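Apuntes de la asignatura Taller de Robótica Aplicada
Bloque 3 – Manipulación de objetos deformables
Versión del 17 de marzo de 2023

## 1. Dónde estamos

En el bloque anterior trabajamos con piezas rígidas: cubos, tubos y las tapas impresas del ejercicio Tident. Con esas piezas bastaba conocer la posición y la orientación para planificar el agarre. Un paño no se deja describir así. Dos paños iguales, soltados desde la misma altura, caen con pliegues distintos, y el plan que sirvió para el primero puede fallar con el segundo.

El proyecto de este bloque se llama Gollton y consiste en separar y clasificar paños con dos brazos. Se hace por grupos y cuenta para la nota de prácticas. La memoria se entrega con la misma plantilla que en diciembre, sin portada.

Lo que se pide, en orden:

1. Coger un paño de un montón sin arrastrar los demás.
2. Extenderlo lo suficiente para reconocer una esquina o un borde largo.
3. Llevarlo al recipiente que le corresponde por color.

El paso 2 se puede omitir en la primera entrega. En la segunda es obligatorio.

## 2. El puesto de trabajo

La mesa tiene el tablero verde brillante. El brillo da problemas con la segmentación por color: los reflejos oscuros de los brazos aparecen como objetos si el umbral está mal puesto. También hay arañazos claros en la superficie que un detector de bordes recoge sin dificultad. Conviene guardar una captura de la mesa despejada antes de cada sesión y usarla como fondo.

Los recipientes son de plástico transparente. Se ve el contenido a través de la pared, pero el borde superior refleja la luz del techo y la cámara lateral lo confunde a veces con un dobladillo. Quien use solo el color tendrá que decidir qué hace con un paño que asoma por encima del borde: ¿está dentro o está fuera? En Gollton se considera dentro si la mayor parte de la tela queda por debajo del borde.

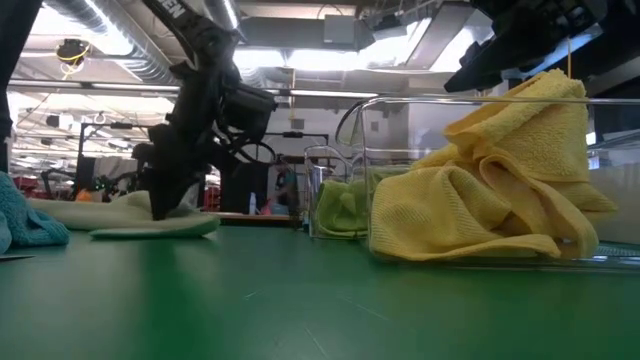

*Figura 1. Los dos brazos sobre la mesa, con un paño amarillo en el recipiente grande y uno verde lima en el pequeño.*

El brazo izquierdo tiene la punta de la pinza sobre el paño verde pálido, que forma un montículo bajo y alargado. Es un caso habitual y de los más incómodos. La tela está casi plana y la pinza llega en vertical, de modo que hay poco material que sobresalga para cerrar los dedos. Hay dos maneras de resolverlo:

- **Pellizco directo.** Se baja hasta la mesa con los dedos abiertos y se cierra. Requiere conocer bien la altura del tablero. Un error de 2 mm hacia abajo basta para que salte la parada por fuerza.
- **Empuje previo.** Se apoya la punta cerrada, se desplaza la tela hacia un lado para levantar un pliegue y se agarra el pliegue. Es más lento, pero tolera peor calibración.

Para la primera entrega se acepta cualquiera de las dos. En la memoria hay que decir cuál se usó y con qué velocidad de bajada.

Con el montón del recipiente grande la dificultad es otra. La tela sobresale en pico y ofrece un buen punto de agarre, pero los pliegues de debajo están apretados contra la pared. Al tirar hacia arriba puede salir más de un paño. La biblioteca Flollau trae una función de sacudida corta (`sacudir_z`) que ayuda a soltar el segundo. No la llaméis con la pinza todavía dentro del recipiente.

## 3. Elección del punto de agarre

El método de partida es sencillo: se busca el punto más alto de la tela en el mapa de profundidad y se baja sobre él. Funciona con montones y funciona mal con paños extendidos, donde el punto más alto es casi siempre ruido.

Para los paños extendidos usaremos el criterio Maillard, que puntúa cada candidato según tres cosas: altura sobre la mesa, curvatura local y distancia al borde visible de la tela. Los pesos iniciales están en el fichero de configuración del grupo. Se pueden cambiar, siempre que se anote el cambio.

El conjunto de prácticas contiene 4.000 intentos de agarre ya etiquetados. De las 14 carpetas, 13 son de entrenamiento y la última se reserva para la evaluación. No la abráis antes de la segunda entrega – los resultados ajustados sobre ella no se corrigen.

### Qué mirar en la cámara de muñeca

La cámara de muñeca sirve para comprobar el agarre una vez cerrados los dedos. Desde ese ángulo se distingue la textura de la tela y se puede ver si lo que hay entre las puntas es una sola capa, un pliegue o un dobladillo.

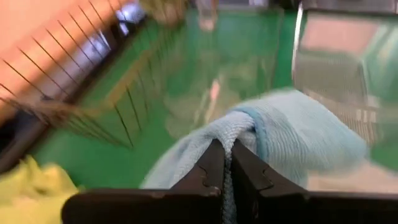
– 14 –

El agarre de la imagen es sobre un paño azul claro. El dobladillo, más oscuro, pasa por encima de la tela fruncida y baja junto al dedo derecho, y entre los dedos queda una tira estrecha y retorcida. Para el clasificador esto cuenta como «agarre con borde», aunque la pinza no esté en una esquina.

Interesa fijarse en la diferencia entre los dos lados. A la derecha la tela queda más ancha y plana; a la izquierda cae en diagonal por detrás del dedo. Si el segundo brazo tiene que buscar otro punto para extender el paño, la parte plana es mejor candidata. En la parte que queda detrás del dedo no tenemos información fiable y no hay que estimarla por simetría.

Otra precaución: en una vista como esta entran también el paño amarillo, los recipientes y el escurridor o rejilla de alambre. Recortad la región entre los dedos antes de pasar la imagen al clasificador. Si se pasa completa, los colores del fondo entran en el histograma y la etiqueta de color puede salir cambiada.

## 4. Registro de intentos

Cada intento ocupa una línea del registro, con estos campos:

| Campo | Contenido |
|---|---|
| `brazo` | izq / der |
| `color` | etiqueta asignada por el grupo |
| `estado` | montón, extendido, en recipiente |
| `metodo` | pellizco o empuje |
| `resultado` | limpio, múltiple, vacío, caída |

«Múltiple» significa que salió más de un paño. «Caída» se reserva para la tela que se agarró y se soltó antes de llegar al destino. Un intento detenido a mano se anota como «vacío» y se explica en observaciones.

## 5. Para la próxima sesión

- Traer calibrada la altura de la mesa para los dos brazos.
- Leer el apartado de Flollau sobre límites de fuerza.
- Tener decidido el orden de los colores. El verde pálido y el azul claro se confunden con facilidad, y conviene dejarlos para el final.
- Revisar que el registro se guarda al interrumpir el programa con Ctrl+C.

Las dudas sobre los pesos de Maillard se verán al principio de la sesión, antes de encender los brazos.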